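Limescale and rust marks in the basin

Limescale comes off with white vinegar. Soak a cloth, wrap it round the tap and leave it for an hour, then rinse well. Chrome doesn't like long soaks, so don't leave it overnight. Keep vinegar off marble and other natural stone. 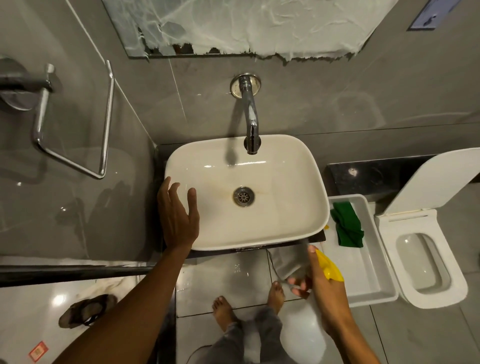

White spotting on the tap and a faint rust stain beside the drain.

For rust, mix bicarbonate of soda and lemon juice to a paste, spread it on and wait 20 minutes. Rub with a soft cloth and rinse. Old stains may need a second go. Wire wool sheds bits that rust in turn, and bleach can set the mark.

A dripping tap will bring both back. Change the washer first.

Tip sent in by Mared Penry, Nestanness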